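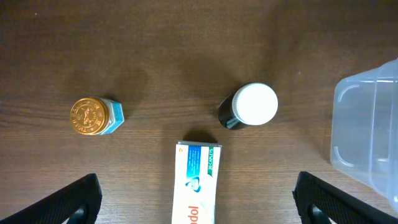 Re: [kumusier-household] What do you do with old medicines?
From: Haiyan Qin
29th March

Hi all,

Replying to the question from January, quoted at the bottom. I said I would write something up after I did ours and then didn't do ours until this week.

We keep medicines in three places, and I suspect most houses do: the bathroom cabinet, the kitchen drawer under the phone charger, and whatever bag was last taken on holiday. I brought all of it to the dining table and worked through it in small lots, a few things at a time. I tried tipping everything out at once last time and ended up with a table I couldn't eat at for two days.

The checking is slow. Expiry dates on boxes are usually stamped into the end flap with no ink, so you need a lamp off to one side, or a torch held flat. On blister strips the date is on the crimped edge, and if someone has cut the strip up with scissors it has often gone. Anything where I couldn't find a date went in the return pile. I didn't try to work out how old it was from the packaging.

Small jars are the worst. The Tiger Balm in the little six-sided jar has a lovely gold lid with the tiger on it, and I had to put my glasses on and turn it over several times before I gave up and looked for the carton it came in. If you still have the carton, keep the jar in it. We had three of these jars in the house, two with hardly anything left. I did not combine them. My mother used to, and then you have a jar with a date that means nothing.

For bottles with screw caps, I wrote the month and year opened on the white cap in permanent marker. A flat white cap takes marker well. It rubs off the shiny black plastic, so don't bother with the side of the bottle. Eye drops need this more than anything else, as most only last a few weeks once opened and the stamped date is for the sealed bottle. Read the leaflet for yours.

For boxes: keep the leaflet, keep the box, and stand it with the name facing up. I used to throw out the boxes to save room and keep the strips in a zip bag. I have stopped doing that. Half the strips in the bag were loose foil with part of a name on them, and they all went back to the chemist.

Now the returns, which was the question. The pharmacy in Revholm takes them over the counter. You don't need a receipt and they don't mind where you bought it. What they told me when I went in:

Take tablets and capsules out of the outer cardboard and recycle the cardboard at home, but leave them in the strip or bottle.
Creams, liquids and drops go in as they are, with the lid done up.
Vitamins and herbal things are fine too.
No needles or lancets. Those need a proper sharps container, and the chemist will not take them in the ordinary bin. Ask the council where your nearest drop-off is.
Peel off or black out the label with your name and address on prescription items. They said the bin is sealed, but I did it anyway.

Please don't put any of it down the sink or the toilet. I know two people here said they were brought up to do that. So was I.

As for storage afterwards, the bathroom is the wrong room. It's warm and steamy and most packets say to keep below 25 degrees and dry. Ours now live in the hall cupboard on the top shelf, in two clear plastic tubs with lids. One is for things used most weeks (pain relief, antihistamines, the balm, bandaids) and the other is everything else. Clear tubs are better than the nice tin I had before, as people look in from the side and don't pull everything out. The tubs were from Bedero and cost $16 for the pair. The lids are a bit stiff, and I wouldn't call them childproof. If you have little ones or visiting grandchildren you want a latch or a lock on the cupboard as well.

I taped a list inside the cupboard door with the name, what it's for, and the expiry date. Pencil, so it can be changed. It has already stopped us buying a second lot of cold and flu tablets.

One thing I didn't sort out: the pet medicines. We have worming tablets and an ear wash from when we had the dog. The pharmacist took the tablets and wasn't sure about the ear wash — I brought it home again and will ask the vet. If anyone knows, please reply to the list and not just to me, as others have asked.

The whole job took an evening and part of the next morning. I'll do it again at the end of daylight saving next year, with the smoke alarm batteries.

Haiyan

On a day in January, Kang wrote:

> Hello everyone,
>
> We are helping my father-in-law pack up his unit and there is a whole shelf
> of medicines in the laundry. Some of it goes back years. A lot of it is jars
> of rub and ointment, then bottles of tablets, then boxes with one strip left
> in them. He doesn't want to throw any of it out as he says it all still works.
>
> Three questions.
>
> 1. Is there anywhere near Revholm that takes old medicines? I rang the tip
> and was told to put them in the red bin, which doesn't seem right.
>
> 2. Do balms and rubs go off? The lids are on tight and they smell the same
> as they ever did.
>
> 3. What does everyone keep theirs in? He is moving to a smaller place with
> no laundry cupboard and I would like to set it up properly the first time,
> somewhere he can reach without the step stool.
>
> Also, if anyone wants moving boxes we will have plenty once he is in. Flat
> packed, pick up from us, no charge.
>
> Thanks,
> Kang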